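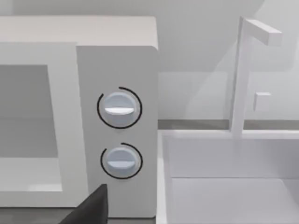

Home | Threads | Media | Notes | About

Spent the week putting two parallel-jaw grippers through the same simulated kitchen. Same arm, same controller, same camera mount. Only the end effector changes. Posting the results as I write them up.

Gripper one is the Elleo: thick, flat-faced fingers, stiff, no compliance in the pads. Gripper two is the Plita: thinner fingers, a softer pad, a bit more stroke. Both are modelled from the vendor geometry with my own friction values.

Controller is Dwivedi, which is my own impedance stack under a very boring name. Gains stayed fixed for both grippers. I was tempted to retune for the Plita and left it alone, because then I'd be comparing two controllers.

Total episodes: 334. That covers knobs, the tap lever, and the dish rack set. Every episode starts from a randomized arm pose inside the same box. Object poses move a little as well, except for the sink, which is fixed to the counter.

Microwave knobs first. Two of them, stacked, each with a raised grip bar across the face. The bar is what you want to hold. Pinch the bar, rotate the wrist, let go. Pinching the rim of the disc works too but slips much sooner.

The Elleo did better here. A stiff flat face on a short grip bar gives you a clean torque path. The Plita pad shears before the knob moves, so the wrist angle and the knob angle drift apart. You can see it in the logs as a lag that grows through the turn.

The lower knob is harder than the upper one with either gripper. With my wrist mount the approach brings the fingers in from underneath, and the palm runs out of clearance near the counter. I added a waypoint that comes in higher. It helped the Plita more, as its palm is the deeper of the two.

Cameras. I ran wrist-only, then wrist plus one fixed view. Wrist-only is fine until the last few centimetres, when a finger moves in front of the part you care about. White knob on a white panel on a white appliance is also not much for a detector to chew on. The black dial arcs carried most of the signal.

I tried dropping the arcs from the texture to check. Knob centre error went up straight away. If your test kitchen is as colourless as mine, keep the printed markings in.

Tap lever: no real difference. It's a push, and any closed fist will do it. I stopped at 125 episodes for that task and won't be running more.

Dish rack next. This is the one I cared about. Thin wire, plenty of gaps, and a caddy hanging on the corner that can be knocked if you come in too low.

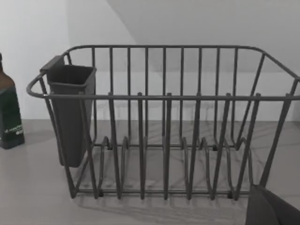 Does a wider stroke help with wire racks? Only a little – fingertip thickness matters far more, as the finger has to fit between the wires before stroke comes into it at all.

On that measure the Plita wins and it isn't close. The Elleo finger is too blocky to get down between dividers. It either lands on top of a wire or wedges beside one, and the contact solver gets very unhappy.

Speaking of the solver: thin wires need a smaller timestep. At my default step the fingertips passed straight through the rails now and then. I cut the step to a third and turned on continuous collision for the fingers only. Slower, but the ghosting stopped.

Grabbing the top rail is a different job and the Elleo is fine at it. It closes square, holds level, and the rack doesn't roll in the grasp. The Plita lets it sag towards the heavy end.

Depth is the weak spot with the rack. I simulate sensor noise with the Vostine profile, and thin dark wire against a pale wall comes back as broken segments. I ended up fitting lines to the colour image and using depth only for the counter plane.

Compute, for those who keep asking: 286 minutes for the full set on one desktop card, rendering included. Most of that was the rack, thanks to the smaller timestep.

Where I've landed: Elleo for knobs and rails, Plita for anything with slots. If I could only mount one, it would be the Plita with a stiffer pad. That's next on my list – 3 pad stiffness values, same tasks, same gains.

None of this has been on hardware yet. Real pads wear and real knobs have detents, and my knob model has a plain damper in place of the click. Treat the knob results with the most caution.

Configs and logs go up once I've cleaned out the hard-coded paths. Aiming for September.

Filed under: Manipulation / End effectors / Sim notes

Contact | Back to top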